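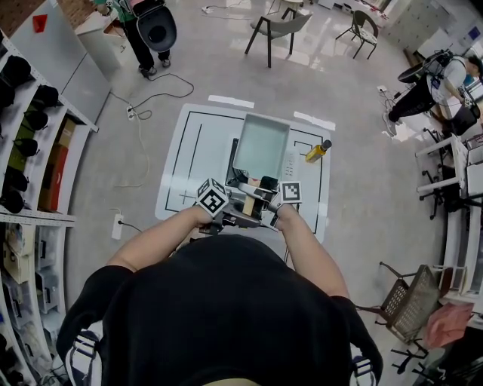

Caderno 2, página 7

Emprestar objetos: o que muda quando a biblioteca deixa de ter só livros
Notas da oradora, Laiba Jatoi

Abertura

Boa tarde. Agradecer à organização e à Anum Sandhu, que fala a seguir sobre seguros e responsabilidade. Avisar logo que não vou entrar nessa parte, para as perguntas irem para ela.

Dizer de onde venho: trabalho na biblioteca de objetos de Clestirham. Temos 515 objetos em catálogo. Começámos com uma estante emprestada pela sala infantil e agora ocupamos a antiga sala dos periódicos. Emprestamos berbequins, formas de bolo, tendas, máquinas de costura, projetores, muletas, uma prensa de flores que quase ninguém pede e que eu me recuso a abater.

Perguntar à sala quem já trabalha com empréstimo de objetos. Se forem poucos, explicar com mais calma a parte da catalogação. Se forem muitos, passar depressa para as devoluções.

Catalogar um objeto

Um livro traz quase tudo escrito na ficha técnica. Um objeto chega numa caixa de cartão, às vezes sem manual, às vezes com peças de outro modelo. A primeira tarefa é decidir o que é a unidade de empréstimo. Uma máquina de costura é uma unidade. E o pedal? E a caixa de bobines?

A regra que usamos: tudo o que tem de voltar junto leva o mesmo número. Os consumíveis não levam número. A agulha é consumível, o calcador não é. Demorámos dois invernos a chegar aqui e tivemos discussões longas sobre brocas.

Campos que acrescentámos à ficha:
Peças que acompanham, por extenso e pela ordem em que saem da caixa.
Peso com a embalagem.
Nome corrente, incluindo nomes regionais. Quem procura "rebarbadora" e quem procura "lixadeira de disco" nem sempre quer a mesma coisa, mas deve encontrar as duas.
Aviso curto, uma frase no máximo.
Data da última verificação.

Insistir no nome corrente. O sistema Henbridge, que usamos para o catálogo, aceita vários títulos alternativos por registo, e durante muito tempo ninguém preencheu esse campo. Quando o preenchemos, as pessoas deixaram de telefonar a perguntar se tínhamos coisas que já lá estavam.

Se houver tempo, contar o caso do escadote que esteve catalogado como "escada" e nunca saiu.

O aviso curto

Mostrar três exemplos lidos em voz alta, devagar:
"Esvaziar o depósito antes de deitar a máquina."
"Não serve para tecido impermeável."
"A tampa fecha para a esquerda."

Os nossos primeiros avisos tinham meia página. Foram escritos com receio de que acontecesse alguma coisa e ninguém os lia. Passámos o resto para o manual, que vai em fotocópia dentro de uma bolsa de plástico, presa à caixa com um cordel. O cordel é importante. Sem ele, a bolsa fica em casa das pessoas.

Guardar

Falar do peso antes de falar das prateleiras. Os objetos pesados ficam entre o joelho e o cotovelo, os leves em cima, os compridos em pé num canto com uma corrente à frente. Experimentámos arrumar por tema (cozinha, jardim, festa) e desistimos. Uma tenda e um açucareiro podem pertencer os dois à festa e não cabem na mesma prateleira.

Arrumamos por tamanho de caixa. São 6 tamanhos, todos do mesmo fornecedor, a Rimell, que tem a vantagem de não mudar de modelo todos os anos. A etiqueta fica na face curta, à direita. Quem entra ao serviço de novo aprende a arrumação numa manhã.

O que não cabe em caixa leva etiqueta de pendurar. As etiquetas autocolantes descolam da lona e deixam marca na madeira envernizada.

Pausa para água. Confirmar as horas com a pessoa da primeira fila.

Emprestar

O prazo normal é de 7 dias. Tentámos prazos diferentes por tipo de objeto e os leitores enganavam-se, e nós também. Mantivemos uma única exceção, as ajudas técnicas (muletas, cadeiras de banho, tabuleiros de cama), que saem pelo tempo que forem precisas, com um telefonema nosso uma vez por mês.

No balcão abrimos a caixa à frente da pessoa e lemos a lista das peças. Isto leva algum tempo e às cinco da tarde faz fila. Vale a pena manter. Quando deixámos de o fazer, num mês de novembro em que estávamos com falta de gente, passámos dezembro a tentar perceber quem tinha ficado com o carregador do projetor.

Limite de 2 objetos por cartão. As famílias grandes queixam-se, com razão, e fazem cartões para todos os filhos. Deixamos.

Sobre as reservas: o objeto reservado fica numa prateleira atrás do balcão com o nome virado para dentro. Pareceu-nos um pormenor até um vizinho comentar com outro que já sabia que ele ia pintar a casa.

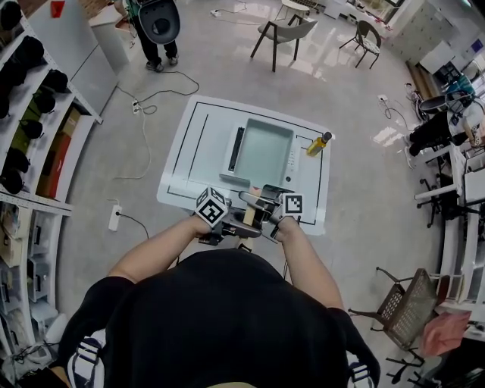
Receber de volta

Dizer que é aqui que se gasta a maior parte do trabalho. O empréstimo é rápido, a devolução não.

A sequência é sempre igual. Receber a caixa fechada. Abrir. Ler a lista. Olhar para cada peça. Ligar, se for coisa de ligar. Limpar. Fechar. Só depois dar baixa no sistema. Durante os primeiros tempos dávamos baixa à chegada, por simpatia, e o objeto aparecia como disponível quando ainda estava sujo de massa de bolo.

Pedimos às pessoas que devolvam limpo, e quase todas devolvem. Cada um tem a sua ideia de limpo. As formas e os tabuleiros passam sempre por nós outra vez, mesmo quando brilham.

Quando falta uma peça, telefonamos no próprio dia. Frase que usamos: "Pode ver se ficou aí alguma coisa?" Resulta melhor do que uma carta. A carta existe e segue ao fim de duas semanas. Enviamos poucas.

Avarias

Separar em três montes: arranja-se cá, arranja-se fora, não se arranja. O monte do meio é o que cresce. Para os eletrodomésticos pequenos temos um acordo com a oficina Nigatu, que nos recebe tudo na mesma visita e manda uma só fatura. Antes disso, cada reparação era um processo de despesa separado e o serviço de contabilidade pedia-nos, com muita educação, que parássemos.

Não cobramos desgaste. Cobramos perda e cobramos estrago evidente, pelo valor de um objeto usado equivalente. A Anum vai explicar como fica isto escrito no regulamento, e tem uma opinião diferente da minha sobre cauções. Deixar que ela a apresente.

Abater um objeto custa mais a decidir do que abater um livro. Há quem se lembre de quem o ofereceu. Guardamos uma fotografia e o cartão da oferta numa pasta, e o objeto segue para reciclagem.

Aceitar ofertas

Recusar é uma competência do serviço. Não aceitamos nada sem marcação, nem colchões insufláveis, nem capacetes, nem aparelhos com o cabo emendado. A lista está afixada à porta e mesmo assim encontramos fondues no degrau.

Antes de aceitar, perguntar: já temos isto? Alguém o pediu? Cabe num dos tamanhos de caixa? Quem o verifica? Se a última pergunta ficar sem nome, agradecemos e recusamos.

Perguntas que costumam aparecer

Quanto pessoal é preciso? Depende do horário de devoluções. Nós juntámo-las em duas tardes e isso libertou o resto da semana.

Começar com quantos objetos? Com os que couberem numa estante e que alguém da equipa saiba usar.

E se ninguém pedir nada no início? Pôr os objetos à vista, fora das caixas, perto da entrada. A nossa máquina de costura esteve meses numa prateleira alta. Saiu na semana em que a pusemos em cima de uma mesa.

Passar a palavra à Anum Sandhu. Deixar o modelo da ficha na mesa da entrada, ao lado das folhas de presença, e recolher o comando das luzes antes de sair.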